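### 4.2 Do old quarters empty out when told to?

The claim that timed entry spreads visitors across the day rests mainly on the Steinbach counts, and we are not persuaded. Gate staff there logged 1774 arrivals over the May holiday, of which 496 came before ten in the morning. The town office read this as proof that people had moved their visit forward. Coach timetables had changed in the same month, and two of the three coach firms now stop at the lower gate by half past nine.

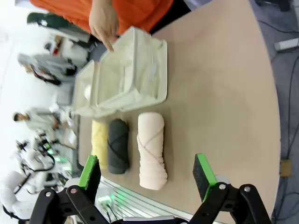 *Figure 3. Gripper with green-edged finger pads, near a tan tabletop.*

Our own street survey in Rulen gives the scheme even less to lean on. Of 269 visitors who answered, 50 said they knew a time slot existed. Several of those had booked one and walked in when they liked. Shopkeepers on the temple lane told us the crush at noon was as bad as ever, though their word should be treated with some care, as most had opposed the slots from the start.

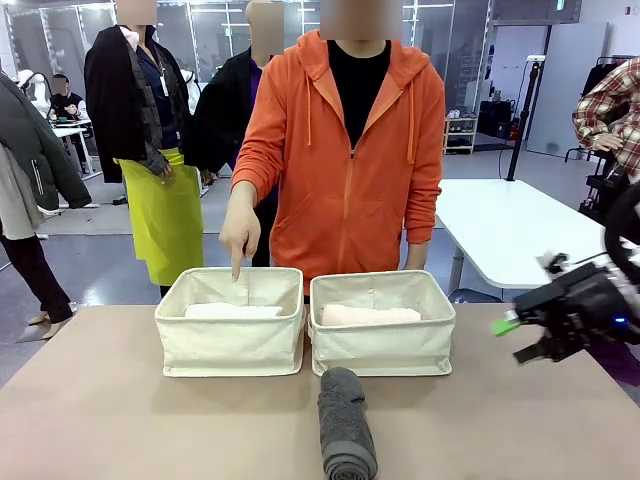
*Figure 4. Two fabric bins with folded towels and a rolled dark grey towel; one hand points into the left bin.*

Zustley dropped its slots after one season and published no counts at all. Until a town keeps its coach times fixed for a full year, we see little reason to credit the slots with anything.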